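How I set up a two-arm folding table (and the house rules I stick to)

I get asked a lot how I lay out my bench for the small tabletop arms, mostly by people who have just built a pair and are itching to get them folding laundry. So I've finally written it all up! None of this is an official standard. If your arms are going anywhere near the public or a proper workplace, please go and read the real safety standards that apply to you. What follows are the rules I use at home and at our club nights, where we all work from one sheet of paper called the Karton list (it was first written on the side of a cardboard box, and the name stuck).

Before you switch anything on

Clamp first, power second. Give every clamp a good shove with the heel of your hand, then shove it again after the first hour, as they do creep. I once skipped the second shove and an arm walked itself sideways by a good finger's width, which ruined a whole evening of recordings.

Next, cables. Follow each one from end to end with your fingers and move the arm by hand through its whole reach while you do it. If a wire goes tight anywhere, it needs more slack. If it flops into the gripper, it needs a tie. I check the wrist hardest of all, where the joint turns most and the wires have least room.

Mark your parking spots. A bit of coloured tape is plenty. Each arm should start and finish in the same place, well clear of the other one, and you should be able to tell from across the room whether it's parked properly.

Laying out the shirt

Start with a short-sleeved tee in one plain colour. Put it face down with the collar at the far side and the hem towards you, sleeves out, and smooth it from the middle outwards. Don't iron it! A few soft creases are fine and you want the arms to cope with them. Keep the grippers just off the cloth at the start, one at each side, so neither one is already holding anything when the run begins.

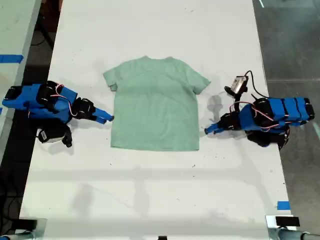
Then take your hands away completely. I mean right off the table, and step back so your sleeves and hair are out of reach too. These little servos won't break your arm but they can give a nasty pinch, and it's much too easy to lean in and straighten a collar at the wrong moment (guilty).

Running it

Go slow to begin with. I cap the speed at 20 per cent for the first 8 runs of any new garment, and I only turn it up if all of them finish without the arms touching each other. One person runs the arms and one person has the stop button, and the stop person does nothing else. No phone, no tea. If you're on your own, keep the button under your free hand.

Say "moving" out loud before you start. It feels daft for the first evening and then you stop noticing.

If a gripper snags, press stop, cut the power to the motors, and only then free the cloth. Hold the arm up while you do it, as it'll drop when the motors let go. Never tug the shirt against a live gripper.

Writing things down

Keep a log of the bad runs as well as the good ones. Mine has four columns: garment, speed, what happened, what I changed. Lighting goes in the last one if I've moved a lamp, because shadows across the table can make a real difference to what a camera picks up.

When you've finished, park both arms, power off, and check the clamps one more time before you put the shirt back in the drawer.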